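Home | Campaigns | Letters Inside | FAQ | Donate
Search this site Go

Questions we get about the Teltdale phone contract

Is it true that calls from Teltdale are free now?
No. The county said "free" in June and the papers printed it. People inside get two free calls a week, five minutes each. After that Tindness bills the family the way it always did.

Didn't the sheriff promise an outside review?
He promised a review. The firm hired to do it, Nishimura, also wrote the bid papers for the current contract. We'll read the report if one comes out. We aren't holding our breath.

Are legal calls recorded?
The county says they aren't. Four people have told us their lawyers' calls opened with the usual recording notice. Tindness calls that a "message error." Maybe so, but we'd save anything sensitive for an in-person visit.

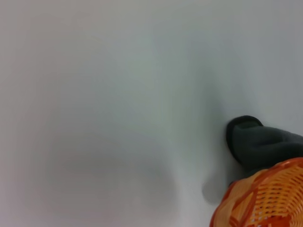

Will video visits replace real ones?
Officially they're "an added option." Broltton jail heard the same words, and its visiting room has been closed for four years. Draw your own conclusions.

Should I sign the county's online survey?
Go ahead, but read it first. Every question assumes the contract stays. There is a comment box at the end, so use it to ask what share of each call goes to the sheriff's office.

Who do I contact about a billing dispute?
Write to Chia-hao Ho through our letters page and attach the statement. Tindness will offer you account credit. Ask for a refund in writing.

Last updated September 9, 2020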